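语言指令操作桌面积木这条线,我们组做了一年多,最近把标注流程换掉了。分几条记一下方法和结果,细节以技术报告为准。

1/ 问题。语言条件策略的训练数据,通行做法是先写指令,再让操作员照着遥操作。指令由少数人拟定,句式很快收敛,“把A推到B旁边”占了绝大部分。策略在这种分布上分数不低,换一个人下指令就掉。

2/ 我们改成事后标注。操作员只管连续推积木,不给任务。录完以后从长轨迹里随机截取片段,标注员看首尾状态和中间过程,写一句“什么指令会导致这段行为”。思路不新,我们改的是截取策略和标注员之间的交叉校验。

3/ 数据规模:2397段片段,去掉首尾状态无可辨变化的,剩2103段进训练集。另留51条长程指令做测试,训练集中没有同句。
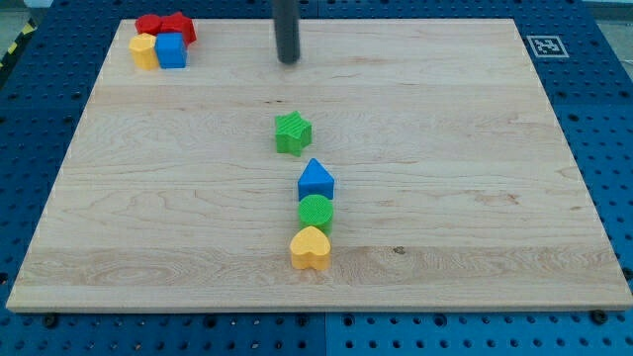 4/ 指代歧义是这一轮花时间最多的地方。八块积木四种颜色,每色两块,只说颜色必然有歧义,形状必须进指令。但光有形状也不保险:绿色和红色各有一块星形,一块单独在板子中部,一块在左上角那一簇里。标注员写“把星星推到角上”,校验员十有八九会选错。Valbona Leka 的处理是加一道回指测试:第二个人只看起始帧和指令,点出目标积木,点错就退回重写。

5/ 空间关系词更麻烦。“前面”到底以机械臂为参照还是以相机为参照,初版没有规定,两种用法混在一起。后来统一成相机视角,靠近相机一侧为“前”。中间那一列三块贴在一起的情况,“蓝色三棱柱前面”按这个约定指绿色圆柱,没有第二种读法。

6/ 策略结构没动,还是图像加文本编码,输出末端在平面内的位移增量。内部代号 Sellell,基线叫 Aton,两者只差训练数据的标注方式,轨迹完全相同。参数量、学习率、训练步数一律对齐。

7/ 结果。51条长程指令,Aton 完成19条,Sellell 完成34条。差距集中在需要把接触中的积木分开的指令上。单步指令两者接近,差异在重复实验的波动范围以内,不作结论。

8/ 消融。去掉回指测试,Sellell 降到27条。去掉视角约定,降到30条。两项都去掉是22条,仍高于基线。随机截取的片段长度影响比预想的小,最长800步和最长400步训练出来的模型没有显著差别。

9/ 失败案例。Védís Grímsdóttir 逐条看了 Sellell 没完成的17条,11条是推的过程中目标块转了角度,接触点滑脱,之后策略在原地来回修正。心形和星形最多,立方体最少。6条是语言端的问题,多数含否定,例如“除了黄色的都推到右边”。训练集里带否定的句子太少,这一项我们没有办法靠现有数据补。

10/ 成本。事后标注每段平均要两个人过手,退回重写的再加一轮。Poul Bisgaard 算过工时,总量比先写指令高,但遥操作时间下降明显,操作员不用停下来复位和读指令。机时紧张的组可以考虑,人手紧张的组不建议照搬。

11/ 局限。只有一块板、一套积木、一种末端。位移限制在平面内,不涉及抓取。换桌面材质的实验还没做,摩擦系数变了以后滑脱那一类失败大概率会更多。

12/ 有人问为什么不用模型自动生成标注。试过,句式多样性够,回指测试的通过率不够,主要错在形状名。棱柱类尤其乱,六棱柱会被写成圆柱。目前只用它出初稿,人来改。

13/ 下一步是闭环语言修正,执行过程中允许人插一句“再往左一点”。Barrett Iwasaki 在写接口,计划四月开始采数据。回指测试的标注界面会先放出来,论文附录里有退回重写的完整规则。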